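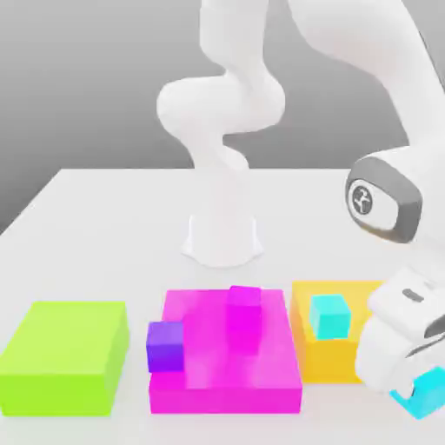
Brevik, February

Figure 1. White robot arm above a white table (computer rendering).

4. How grooms decide between hiring and buying

4.1 Material

In this section we discuss the interviews with the grooms and with the shops which served them. We interviewed 20 grooms, all of whom had married in the year before the study, and 16 of them agreed to a second talk some months later. The interviews were done by Snežana Pavlović and Xuân Kim, mostly by telephone and in the evening, as this was the time when the participants were free. The shop interviews were done by Brayden Landry in person. We also had access to 330 order forms from the shop Dufour, from which the names and addresses had been removed before we received them.

The order forms are short. They give the date of the first visit, the date of the wedding, the measurements, the type of suit, and whether the suit was hired or sold. There is also a field for remarks, and this field was used very unevenly. Some assistants wrote several lines in it and others left it empty through the whole season. We therefore use the remarks only to support what was said in the interviews, and we do not treat their absence as a finding.

4.2 The first visit

Most of the grooms described the first visit to a shop as the moment when the decision was in fact made, although they had believed before that they were only looking. Several said that they had read about suits for some weeks and had a clear idea of the color, but no idea of the price. When they heard the hire price and the sale price at the same time, the difference was smaller than they had expected, and they began to think about whether they would wear the suit again.

The question of wearing it again came up in nearly all interviews. It was answered in quite different ways. One groom said that he had no other occasion for a three-piece suit and that it would hang in the closet. Another had bought a dark blue suit for the reason that he could use it at work without the vest. In the second talks we asked those who had bought whether they had worn the suit since the wedding. Most had not yet done so, but they still considered it a good purchase, and none of them mentioned a wish to sell it.

4.3 The groomsmen

A matter which we did not plan to study, and which took much space in the talks, was the clothing of the groomsmen. Where the groomsmen lived in different towns, hiring was hard to arrange. Measurements were sent by message, often taken at home by another person, and the shops told us that the sleeve and the inside leg are the two measurements that are most often wrong. Consuelo Quintero, who manages fittings at Dufour, keeps a small stock of spare trousers for the last days before a wedding. She told us that up to 4 pairs may be exchanged for a single party.

Some grooms avoided the problem by asking only for the same color of tie. They reported that this was easier, but two of them were later unhappy with the photographs, where the gray of the suits did not match.

4.4 Who else takes part

The partner was present at the first visit less often than we had assumed. Mothers and brothers came more frequently. Liette Robichaud, who read an early version of this section, pointed out that our questions spoke of "your decision" and could have led the grooms to make the part of other persons smaller than it was. We agree with this remark. In the second talks the wording was changed to "how was it decided", and the answers became longer and included more people. The two sets of answers are for this reason kept separate in the next section, where we turn to the budget.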